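Soft fruit and grip limits

In January I changed how our two-handed policy decides how hard to close its fingers, and I've put off writing it up because the result is smaller than I wanted. It has held up through a second round of runs, so I'm putting it down before I forget the details.

The policy is trained on teleoperated demonstrations. An operator moves both hands, we record the joint positions and the camera view, and the network learns to predict the next short stretch of joint targets. For blocks and cups this works fine. For soft things it goes wrong in a specific way. The operator closes the fingers a little past the surface of the object, and how far past depends on the object and on the operator. The network averages over all of that. With a firm orange the average is safe. With a peeled tangerine it is often too much, and a segment splits.

My first idea was to collect more data. Shirley Whiteley did most of the teleoperation and she was already careful, so more of her demonstrations mostly gave us more of the same spread. I also tried scaling down the closing motion by a fixed amount, and then the fruit slipped.

What I ended up doing is splitting the output in two. The network still predicts where the fingers should go, but it also predicts a limit on motor current for each finger. The limit comes from the same demonstrations. We were logging current all along and not using it. During a steady hold I take the current on each finger, smooth it, and use that as the training target. At run time the finger moves toward its position target and stops pushing when it reaches the limit.

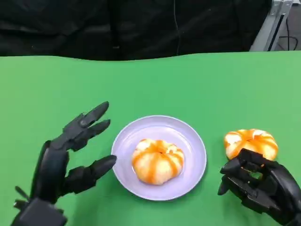
Peeled tangerines turned out to be a good test for this. They are close to the same size from one to the next, they bruise and split in ways you can check by eye, and they are cheap. The pith also changes how the surface grips, which unpeeled fruit doesn't give you. The task is to get the fruit onto a plate without damage.

I ran 16 trials with the old policy and 16 with the new one, with fresh fruit each time. The old one damaged 12. The new one damaged 2, and both of those were thumb contacts, where the fruit was pinched from the side before the other fingers had closed. I don't have a fix for that yet. The current limit only helps once the fingers are in a sensible place, and in those two runs the thumb got there early.

There is a cost. The new policy is slower, mainly at the start of a grasp, where the fingers creep in and settle. I also had to redo the smoothing twice. The first version lagged so much that the limit was set from the approach and came out far too low.

I haven't tried it on anything heavier than a tangerine - that's next, along with a version where the limit can rise if the object starts to slip. The training code is still tangled up with our logging scripts, and I want to separate the two before I share it.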